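Sorting and Soaking Dried Beans

Updated August 23, 2024

Dried beans keep well and cost little, but they need some attention before they go in the pot. Most of the trouble people have with them, such as grit, split skins and beans that stay hard in the middle, starts before the stove is even on.

Picking them over

Pour the beans into something wide and shallow. A skillet works as well as a tray and has the advantage of a handle, so you can tilt it and let the beans roll to one side. Do a cup or two at a time. Take out anything shriveled, broken or darker than the rest, and watch for small stones, which are often close to the color of the bean. Pale beans are easiest to check in a dark or shiny pan. For red and black ones use a white dish.

If you are cooking more than one kind, keep them apart until the last minute. Mung beans are done long before soybeans or red beans, and once they are mixed there is no easy way to separate them. A divided plate is enough for small amounts.

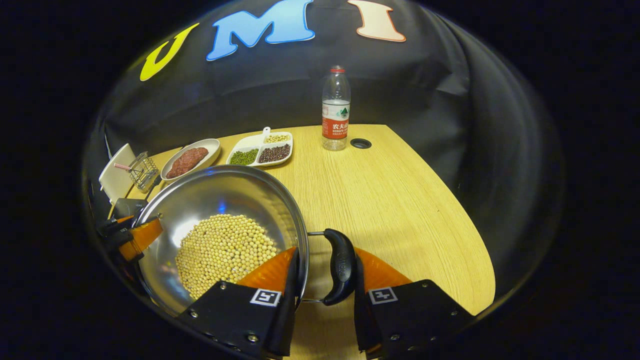

Soybeans take the longest soak of the common types. Give them overnight in plenty of cold water, and use a bigger bowl than you think you need. They more than double in size and will push up over the rim of a small one. In warm weather put the bowl in the refrigerator, or the water will start to smell sour by morning. Mung beans can go straight in the pot after rinsing.

Rinse until the water runs fairly clear. Soybeans foam a lot when they boil, so leave a few inches of room at the top of the pot and skim during the first 20 minutes.

Measuring

A kitchen scale is better than a cup here. For a batch that feeds our family twice I weigh out 1000 grams of red beans, cook the lot and freeze what we don't eat. My scale is an old Brandes with a flat top, and a pan sits on it without tipping. Zero it with the pan already in place.

Handles

A full pan of beans is heavier than it looks. Check the screw or bracket where the handle joins before you lift, and tighten it if there is any play. With a wide pan, hold the far side too when you carry it to the sink.

Storing

Use jars with a tight lid and write the month on a piece of tape. I bought soybeans from the Holtel store in March and they still soften properly. The bag I found behind the flour, with no date on it, never did, even after 5 hours of simmering. Old beans can still be used as weights for baking a pie crust.

Cooked beans freeze best in flat bags with a little of their liquid. Press the air out, lay the bags on a tray until they are solid, then stand them on end like files.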